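The clean washing has lived on our bed since January, or at least it commutes there. Every night it goes onto the chair, every morning it goes back onto the bed so that somebody will be forced to deal with it, and every night somebody moves it to the chair.

My friend Valentina Espinoza folds hers straight off the line, standing in the yard with the pegs in her mouth. She once timed herself doing a full load in 15 minutes and told me about it over lunch, with what I can only call a glow. I went home and bought a folding board, which now lives behind the wardrobe.

So this week I tried a new system. One load, dumped on the bed after breakfast, no podcast, no leaving the room. Socks first, to get the humiliation over with. Then undies, which I don't fold and never will. Towels went well, and I felt like a woman in a catalogue for nearly two minutes.

Then I got to the crumpled cotton things, which is where every system I've had has come unstuck. The mint green was the worst of the lot. Smooth one end and the other bunches up in sympathy, and a plush bed cover is no help whatsoever as a work surface.
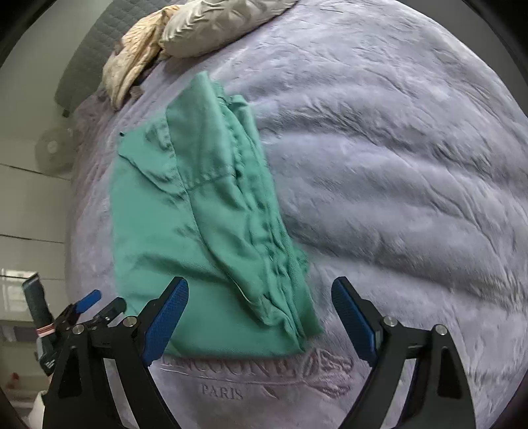 Do you need to iron cotton before you fold it?

Only if you care about creases on the day you wear it. I give mine a good shake, flatten the seams with my hand and fold it on something firm, like the kitchen table.

The table is currently covered in tax receipts, so the green one is on the chair.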